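Rasa Liepiņa and Heino Jõgi
October

4.2 What people do with a bin they can see through

I came into this part of the study with a hunch, and I should own up to it. My hunch was that clear bins make people tidier, for the simple reason that a mess you can see from across the room is a mess you feel bad about. Heino thought the opposite (he keeps his own garage in cardboard boxes and can find anything in it). So we agreed to let the households settle it, and then of course the households did something neither of us had guessed.

A quick reminder of the setup from Section 3. We had 214 households, and each one swapped its old boxes for clear bins in one storage spot of its own choosing. Most picked a hall closet or the shelf over the washer. Each home got 6 bins, and we asked people to keep using them the way they normally would, with no labels for the first stretch. Aravind Poojary did nearly all of the home visits for this part, and his notes are so good that I've leaned on them more than on the survey. The survey asked "How tidy is this area?" and people, bless them, mostly circled the middle.

The first thing that jumped out at me was how many bins had only one thing in them. I don't mean one kind of thing, I mean one thing! A single scarf. One bag folded up with other bags supposedly on the way. When Aravind asked about these, people rarely said the bin was empty or spare. They said it was "the bag bin" or "the winter one," as if the job had already been handed out and the contents would catch up later. We started calling these starter bins, and the kind of thing we mean is shown in Figure 4: two clear bins set end to end, one of them with just a crumpled white item lying in the bottom. With an opaque box, I suspect the same scarf would have been tossed in with the batteries and the birthday candles, and the box would have gone on being "stuff."

The second thing was placement. People turned the bins so that whatever they used most ended up against the wall of the bin that faced them. It sounds obvious when I write it down, but we hadn't planned to code for it, and I had to go back through about 600 visit photos with Zewditu Worku over two very long afternoons to check. She and I disagreed on plenty of them. Clear plastic is a pain to code from a picture. You get the shine off the curved corners, you get whatever is sitting on the shelf behind, and more than once I marked an item as inside a bin when it was standing a good yard behind it. We ended up with a rule that an item only counted as inside if both of us could see it touching the bottom or sides of the bin, or resting on something that did. Anything else went down as unclear, and I'd ask readers to keep that in mind with the fullness scores in the next section, which probably run a little low.

Handles mattered more than I'd have bet, too. Our bins had cutouts, and people with the bins on a low shelf used the end ones to drag the bin out partway, grab what they wanted, and shove it back. People with high shelves lifted the whole thing down by the bigger openings. The draggers were quicker and, as far as we can tell, messier, because nothing ever came fully out and so nothing ever got sorted. One woman told Aravind she hadn't looked at the back half of her bin since she filled it. It was clear plastic! She could have looked at it any time she liked. But the back half was in the dark of the closet, and she had stopped seeing it just as she would have with a wooden drawer.

That brings me back to my hunch, which didn't do very well. Being able to see the mess bothered people for the first couple of weeks and then it didn't. What lasted was the naming. Bins that got a job early, even with one sad item in them, were still doing that job at the final visit far more often than bins that had been filled to the top on day one. Heino would like it noted that his cardboard boxes all have jobs.

We didn't test bins with lids on, and several people asked for them because of dust. We also can't say much about kids' rooms, where only 4 households put their bins, and where the contents changed so much between visits that I gave up trying to follow them.

Does it make sense to label a clear bin when the contents are already visible?
It can help if the bin is nearly empty or sits in a dark closet, where a name tells the rest of the household what belongs in it before there's much to see. 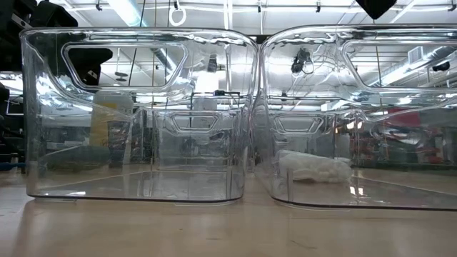
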